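Call for Participants: Working Group on Good Practice for Wrist-Camera Teleoperation in Homes and Small Offices

Triduvmont is looking for 6 people to join a working group that will write a good practice guide for small gripper robots used at floor and table level in ordinary rooms. The group will meet starting in May and is expected to finish a draft by the end of the summer. Participants are paid for their time. Applications close on Monday, April 22, 2019.

Background

Most written rules for robot arms assume a fenced cell, a flat floor and a known part. People who run small grippers in living rooms, classrooms and back offices have been working from notes passed between teams. Some of these notes are good. Many disagree with one another, and a few are wrong. Last year our lab and two partner groups, Horumetti and Brerix, compared the operator instructions we each hand to new staff. We found different advice on approach speed, on when to stop for debris, on how often to check finger pads, and on what an operator should do when the object is see-through.

We agreed to replace the three sets of notes with one guide. The draft outline is called the Pretorius outline, after the meeting room where it was written, and it has 20 headings. Some headings have several pages of text under them. Others have a single line. The working group will fill in the gaps, remove what cannot be supported, and put the whole thing into plain language that a new operator can follow on the first day.

What the guide will cover

The first part deals with the room before work starts: floor coverings, edges where one surface meets another, loose lint, cords, and where people may stand. The second part deals with the gripper itself, including inspection of the finger pads and the rule for taking a worn pad out of service. The third part deals with the approach and grasp, as seen by an operator who is relying on the wrist camera. The fourth part deals with records: what gets written down after a session, who signs it, and how long it is kept.

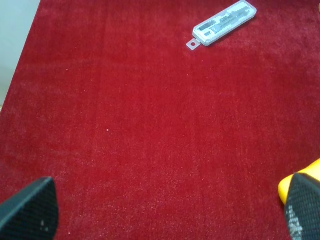 A large share of the open questions concern clear packaging on soft surfaces. Cases, blister packs and lidded boxes are common in homes, and operators misjudge their height more than any other kind of item. Carpet adds to the problem, as a finger that goes slightly too low will press into the pile and drag. The current draft tells operators to stop with the fingers open and well short of the item, confirm the direction of its long side, and only then move in. It does not say how far short, or what to do about hang tabs and other thin parts that stick out from the main body. We want the group to settle both points with tests.

Pad wear is the other large item. One partner replaces pads on a fixed schedule. Another replaces them when an operator reports slipping. Our own practice is a visual check at the start of each shift, with a photo kept in the log. We have 1793 log entries from past sessions that the group may use, all with names removed. They vary in quality and part of the early work will be deciding which ones are fit to rely on.

Who we are looking for

We need people who have spent real time operating, maintaining or supervising small grippers. A degree is not required. Years spent fixing the same machine count for as much as published papers.

We would like at least 2 of the places to go to people who operate robots as their daily job. We are also hoping to hear from someone with a background in workplace safety, and from someone who has written instructions for the general public in any field.

You should be able to:

Read draft text closely and say plainly what is unclear.
Attend one full day in person each month and one short call between meetings.
Carry out simple bench or floor tests at your own site, or travel to ours to do them.
Declare any financial interest in a maker of grippers, pads or cameras.

People who work for equipment makers may apply. They will take part in discussion but will not vote on sections that deal with their own type of product.

What participants will do

Each participant takes the lead on one group of headings and reviews two others. Leading a section means collecting the existing advice, running or arranging tests where the advice conflicts, and writing the text. Reviewing means reading the drafts and trying the instructions on a real robot. Every instruction in the guide must be carried out by someone other than its author before it goes in.

We use "must" for requirements and "should" for recommendations. Anything else goes in a note. Drafts that mix these up will be sent back. Test results are recorded on a common form, including tests that failed or were stopped early.

Pay and expenses

Participants receive a day rate for meetings and an hourly rate for writing and testing. Both rates are listed in the information sheet that we send to anyone who asks for it. Travel and lodging are booked by our office. If your employer does not allow outside payment, the fee can go to the employer or be waived. Test materials such as spare pads, carpet samples and packaging are supplied.

Safety and conduct during tests

All tests at our site follow the house rules. A second person must be present with a hand on the stop button whenever the arm is powered and someone is within reach. No one places or straightens an item while the fingers are moving. Long hair and lanyards are tied back. Tests at other sites follow that site's rules, or ours if ours are stricter.

Camera recordings made for the project must not show faces, mail, screens or family photos. Recordings from private homes require written consent from every adult who lives there, and consent may be withdrawn at any time before the guide is published.

How to apply

Send a short letter of no more than two pages. Tell us what equipment you have worked with, what your role was, and one rule you follow now that you think other operators should follow too. Describe one rule you have been given that you think is wrong, and why. Do not send a full list of publications.

Letters go to Fatima Du Plessis, working group coordinator, at the Triduvmont front office. Please put "Good practice group" in the subject line. She can also answer questions about the time commitment, access needs and meeting locations. We will reply to every applicant. Short phone interviews will be held in the week after the closing date, and successful applicants will receive the full draft outline before the first meeting.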